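Prescombe Approves Equipment Plan for Device Handling Workstations

Sep 20, 2026

The Prescombe Technical Institute has approved a two-year equipment plan for its device handling program, covering the purchase of 2 additional two-arm workstations and the replacement parts needed to keep the existing one in service. Orders are to be placed in October, following a final review of supplier terms.

The program studies how robot arms can sort, lift and set down the everyday electronics that pass through return and repair centers. Work is carried out at a tabletop station with one arm on each side.
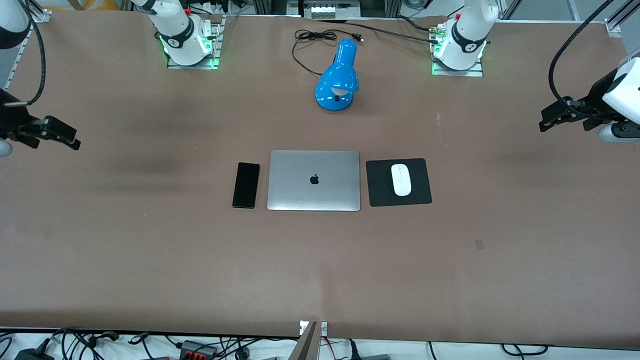 The two-arm workstation with a laptop, smartphone, mouse and desk lamp on the table.

Four suppliers responded to the institute's request for bids. Garker was selected to provide the arms and mounting hardware, while Omerović will supply grippers and spare fingers under a separate agreement. The institute chose to split the order after finding that gripper parts were being replaced on a much shorter cycle than the arms themselves - a pattern that a single combined contract did not handle well.

"Our first budget treated the station as one purchase," said Zdenka Kelmendi, head of equipment planning. "We now budget for the arms, the grippers, the cabling and the test items as four separate lines, and each line has its own replacement date."

Test items have their own place in the plan for the first time. The institute will maintain a stock of 143 used devices, among them phones, laptops and small accessories. Phones with cracked glass will be kept in the stock alongside sound ones, as return centers receive both and a gripper must be able to hold either by its sides.

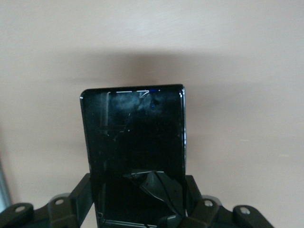

Grip settings for phones will be recorded for each gripper before the new units are accepted, and the supplier will be asked to match them during a trial period of 29 days. Payment of the final installment depends on the result of that trial.

The plan also sets aside 47 hours of staff time for installation and safety checks at the Hanuvholm building, where the new stations will be located. Power and network work there is budgeted separately and will be completed before delivery. Departments wishing to reserve time on the new stations may submit requests to the equipment planning office once the October orders have been confirmed.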